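Print this page | E-mail this page

September 28, 2024
Prepared by Châu Đỗ and Dinesh Namboodiri

Unit 7: Learning to Sort from Simulated Demonstrations

These notes accompany the second lecture on imitation learning. Students should have read the Unit 6 notes on coordinate frames before attending. The lecture uses the Grimitz tabletop task, which is built entirely in simulation and which will be used again in the laboratory portion of the course.
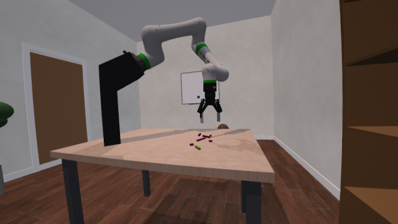
Views from the simulated room, with small colored pieces on the tabletop.

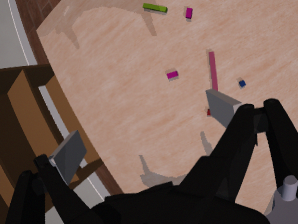

Why train a policy in a simulated room when the finished system is meant to work in a real one?

The main reason is control over the conditions of the experiment. In simulation the instructor or researcher can restore a starting layout exactly, change a single factor, and run the policy again. The position of every object is known to the program, so success can be scored without a person watching each attempt. A failed grasp costs a few seconds of computing time and does no damage to equipment. The price of these benefits is that contact, friction, and light are only approximated, and a policy may come to depend on the approximation. That problem is taken up in Section 4.

1. The method

The method studied in this unit is behavior cloning. A person operates the simulated arm through a hand controller and completes the task many times. At each time step the software stores what the policy would be allowed to observe, together with the command the person gave. A neural network is then trained to produce the same command from the same observation.

For the Grimitz task, the observation consists of two camera images, the joint angles of the arm, and the opening of the gripper. The command is a small change in the position and rotation of the gripper, plus a value that opens or closes the fingers. The network does not receive the true positions of the objects. Those positions are kept for scoring only, and students who include them by mistake in the laboratory exercise will be asked to repeat it.

The training set used in lecture contains 795 demonstrations. Each begins from a different random layout. Demonstrations in which the operator dropped a piece and recovered it were kept. Demonstrations in which a piece left the table were removed.

2. Action chunks

A network that predicts one command at a time tends to drift. Each small error moves the arm to a position slightly different from any position in the training set, and the next prediction is therefore a little worse. Over a long task these errors add up.

The Stinell variant of the method reduces this effect by predicting several commands together, as a chunk. The arm carries out part of the chunk before the network is consulted again. Longer chunks give smoother motion, but they also make the arm slow to respond when a piece slips. The lecture version was trained with a batch size of 64, and the chunk length was chosen on a separate validation set. Students should note that the validation layouts were never used in the final test.

3. Results

On held-out layouts drawn from the same random process as the training set, the chunked policy completed 78 percent of trials. A trial counts as complete only when every required piece has been placed and released. Partial credit was not given in this table, although the laboratory report does ask for it.

Most failures fell into one of two groups. In the first, two pieces lay so close together that a finger came down on the neighbor of the piece to be grasped. In the second, the fingers hid the target from one camera during the final approach, and the policy closed the gripper too early. The second group became smaller when the other camera was given a higher resolution. The first group did not change, which suggests that it has more to do with planning the angle of approach than with seeing the piece.

Thin pieces deserve a separate remark. A long, narrow piece can be grasped across its short side from many points along its length, and the operators did not agree on where to grasp it. A network trained to minimize average error may settle between two valid choices and carry out neither one well. The Unit 8 notes discuss models that can represent more than one valid action.

4. Transfer and its limits

The figure reported above describes performance in simulation only. It should not be quoted as an estimate of performance on a physical arm. Before transfer is attempted, it is usual to vary the lighting, surface colors, camera position, and friction values during training so that the policy is less tied to any one setting. This practice is called domain randomization. Too little variation leaves the policy fragile. Too much can make the task so difficult that performance falls in every setting, including the original one.

5. Laboratory assignment

Work in pairs at the Letbridge workstations. Load the supplied policy, run it on the test layouts, and record each failure under one of the headings in Section 3. Add a heading of your own if neither applies, and define it in a sentence. Then repeat the run with the friction value changed as directed on the lab sheet, leaving all other settings alone.

The written report should state the random seed, the number of trials, and the rule used to decide success. Reports that give only a percentage will be returned for correction.

Reading for the next meeting: Unit 8 notes, first two sections. Questions about access to the workstations should be sent to Dinesh Namboodiri. Questions about grading should be sent to Châu Đỗ.

Print this page | E-mail this page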